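Low vision training flat, Cotthorpe: walk-round checklist with my comments
October check, done before the new trainees arrive

I did this one with Yaneth Benavides, who had the clipboard while I crawled about on the floor. Edith Usuga joined us for the kitchen. Same headings as last time, and I've put my waffle underneath each so that whoever does the next one can see what I was thinking (or wasn't!).

1. Front door and hallway
Entrance mat flat, no curled corners: OK
Door edge in contrasting colour: OK
Cane hooks at reachable height: OK
Lighting even from door to far end: ACTION

The mat is the new one and it's lovely, it doesn't budge. The lighting is another story. There's a dark patch just past the coat pegs, and with the simulation glasses on (the tunnel ones) I walked straight into the umbrella stand. Yaneth laughed, I didn't. Umbrella stand to move behind the door, and can we please have a brighter bulb in the middle fitting.

2. Stairs
Nosing strips stuck down on every step: ACTION
Handrail firm, both sides: OK
Tactile marker at top and bottom of rail: OK
Nothing stored on treads: OK

Step 3 again. The strip is lifting on the left, where people's toes catch it. I've pressed it down with tape for now but tape is no answer on a staircase, so I've asked Octavio Ñahui to bring the proper adhesive. Until it's done, trainees go up with someone beside them. The tactile markers are the Plonetti ones and they've lasted much better than the old foam dots, which everybody picked at.

3. Kitchen
Bump-ons present on hob, oven and microwave: OK
Kettle tipper stable: OK
Liquid level indicators working: ACTION
Sharp knives in guarded block: OK
Oven gloves, long cuff, no holes: ACTION
Chopping boards, one dark and one light: OK

Edith tested the liquid level indicators and 2 of them didn't make a peep. New batteries cured one. The other is going in the bin, it's had a long and steamy life. The oven gloves have a scorch hole near the thumb, so I've taken them away altogether before somebody grabs them out of habit. Don't start the baking session without replacements, even if people beg.

I'd also like the cupboard doors changed to sliding ones some day. Open doors at head height are the thing I worry about most in here, and I say "shut it behind you" so often that I hear it in my sleep.

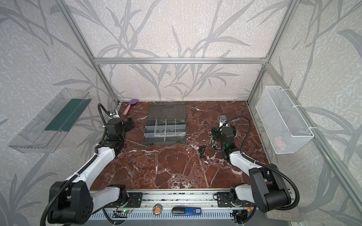

4. Reading and magnifier room
Video magnifier cables tied back: OK
Task lamps cool to touch at the shade: OK
Stand magnifiers covered when not in use: ACTION
Chairs without castors at the desks: OK

I know I go on about the covers, but a strong lens left on a sunny windowsill really can start a fire, and I found one there at half past nine this morning with the blind wide open. It's in the drawer now. Talha Bhutto is making a large print sign for the sill, 18 point at the very least, please, Talha, and black on yellow!

The Imura lamp has a slightly wobbly arm. It holds its position, so I've passed it, but have a look at the joint next time round.

5. Bathroom
Grab rails firm: OK
Toilet seat in contrasting colour: OK
Non-slip mat, suckers all gripping: OK
Hot tap marked: OK
Emergency cord hanging free to floor: ACTION

Somebody had looped the cord up over the towel rail again. I've unlooped it and tested it, and the buzzer works (sorry to everyone in the office). If you clean in here, please leave the cord hanging, however untidy it looks.

6. Outside path and practice kerb
Paving level: OK
Blister paving clear of leaves: ACTION
Overhanging branches above head height: OK

Leaves everywhere, and slimy with it. Yaneth Bermúdez swept while we were having our tea, bless her, but it'll want doing every morning until the tree's bare. The Hsiao quote for re-laying the kerb has come in and it won't happen before 2027, so the yellow edge paint needs touching up in the meantime.

Still open
Hallway bulb and umbrella stand: me
Step strip: Octavio
Oven gloves, replacement level indicator: Edith
Windowsill sign: Talha
Leaves: whoever opens up
Kerb paint: not allocated, any takers?

Sheet goes back in the blue folder by the kettle. If you tick something off, put your initials next to it.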